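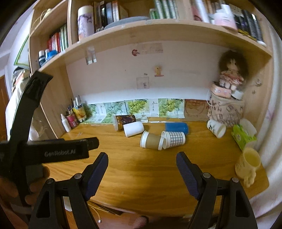
Svitlana Ivanyshyn writes that she has stopped buying cups altogether and still has more of them than she had in November. She would like to know where they come from. So would we.

Flamton Desk Clearing: Your Questions

Where do I start?
With the cups. They take up the most room and need the fewest decisions. Paper ones go out, mugs go back to the kitchen.

What if there's still something in one?
Carry it to the sink first, upright. Tip the others over if you like, but leave the full mug standing until you get there.

Can I keep a paper cup because I like the pattern?
You can keep 2. Put pens in them. A cup with a job is a pen holder and we leave it alone.

Do the dolls have to go?
No. Valentyna Stetsiuk in our Ostell office has been asked this more than any other question and her answer is always no. Dolls, boxes with dots on, cartoon faces taped to the wall — all fine. Give them a corner and let them keep it.

How long should it take?
A desk with a shelf unit built round it takes us 20 minutes. Allow longer if you read everything you pick up.

Tissues: desk or shelf?
Desk, at the back, where you can reach them without knocking over a drink.

Will it stay tidy?
Until the next drink, usually. Take each cup with you when you get up.

Last updated June 21, 2018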